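Notas p/ a fala, Trarkell, 2018-10-09
Tema: suplemento de emagrecimento vendido na TV. O que dizer ao cliente

ABERTURA (não passar de 2 min)
Bom dia, agradecer Emiko Higuchi pelo convite. Dizer logo que não vendo nada, trabalho com atendimento em academia.
Pergunta pra sala: quem já comprou algo depois de ver comercial de madrugada? Esperar as mãos. Eu comprei. Contar a do chá.

BLOCO 1: como o comercial é montado
- treinador famoso, camiseta justa, fala olhando pra câmera
- antes / depois. Luz diferente, postura diferente, às vezes bronzeado
- letra miúda: "aliado a dieta e exercício". Ler em voz alta, devagar
- preço só no final, parcelado. Frete à parte!!
- "ligue agora", relógio na tela. Reinicia quando o programa repete

BLOCO 2: caso Fomeo
Kit = cápsulas + livreto de treino + DVD. Em agosto saía por 228, o frete não entra.
O livreto é bom, dizer isso, ser justa. Caminhada, agachamento, cardápio de 1.290 calorias (baixo pra muita gente, parar aqui e explicar. Homem alto que treina não aguenta isso).
Cápsula: cafeína, 200 mg por dose. Quem toma café junto passa mal. Caso do Jaxon Gill, ele autorizou contar: taquicardia na esteira, pronto-socorro, tudo bem depois.
Pergunta que sempre vem: "mas emagreci com ele". Resposta: comeu menos e andou mais durante o mesmo período, como separar? Não debochar da pessoa. NÃO debochar.

BLOCO 3: renovação automática
Cobrança mensal no cartão, cláusula no verso do pedido. Mal-soon Song levou 2 meses pra cancelar. Mostrar a carta dela (pedir pra apagarem o endereço antes, confirmar c/ Sotiris).
Dica: cancelar por escrito, guardar protocolo, avisar o cartão tambem.
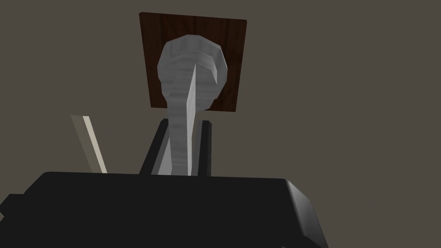
Garra preta, dois dedos paralelos, fundo marrom-acinzentado. Imagem gerada por computador.

BLOCO 4: o que fazer no balcão
- cliente chega com o pote na mão: ler o rótulo junto, sem cara feia
- perguntar de remédio de pressão, tireoide, gravidez
- mandar pro médico ou nutricionista, não dar dose!! instrutor não receita
- anotar na ficha. Na Gindora já fazem assim, citar a planilha da Ha-rang Jin

Se sobrar tempo: shake Han, mesma conversa, outro sabor. Senão pular direto.

FECHO
Telefone do procon na última folha, deixar cópias na mesa da entrada.
Perguntas. Se alguem insistir no nome do treinador, não comentar vida pessoal, só o produto.
Devolver o microfone pro Sotiris, ele apresenta a próxima.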